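Bench Notes: The Wrong Table for the Right Box

Small laboratories tend to start on whatever furniture the building already has. At Visdale, a water-testing outfit with eight staff, that meant a polished wooden table inherited with the lease. Roman Pawlak, who runs the sample work, has kept it in service for dry tasks only: labeling, racking, and staging pipette tips before they go through to the wet room.

A high-gloss finish has two properties that matter for this kind of work. It cleans easily, and it reflects every light source above and beside it. The first is useful. The second slows down anyone trying to inspect small parts, as a bright streak across the surface competes with the object being handled. Strong grain adds to the problem by giving the eye a second pattern to sort out.
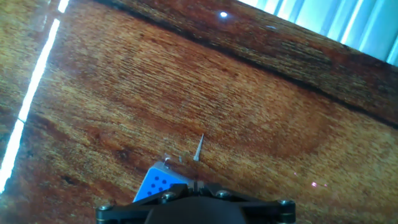
Daylight at the far side of the table, and its effect on a polished top.

Pawlak's first measure was to move the staging area away from the worst of the glare. His second was to standardize on colored racks. Clear or white plastic tends to get lost on a reflective surface, while a saturated color keeps a readable edge. Trevor Paquette, who handles purchasing, now orders by rack color first and tip volume second – a habit that took some explaining to the supplier, Gagnon.

The rack itself is a simple part. A perforated plate sits in the top of a box, and the holes follow the common grid of eight rows by twelve columns, matched to multichannel pipettes and standard plates. Tips hang in the holes by their collars. Plates that have warped will seat tips at uneven heights, and a multichannel head will then pick up some channels and miss others. Visdale checks each plate against a straightedge before refilling and discards any that rock. 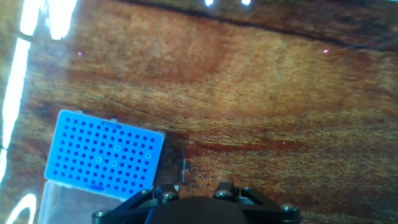 A light-blue rack on the wood: the color holds up beside the reflections.

Refilling is done by hand from bags of 1,000. Paquette has priced a matte bench mat at intervals and not bought one. Pawlak would prefer a laminate bench with a dull gray top, and one is budgeted for September. The wooden table will move to the office.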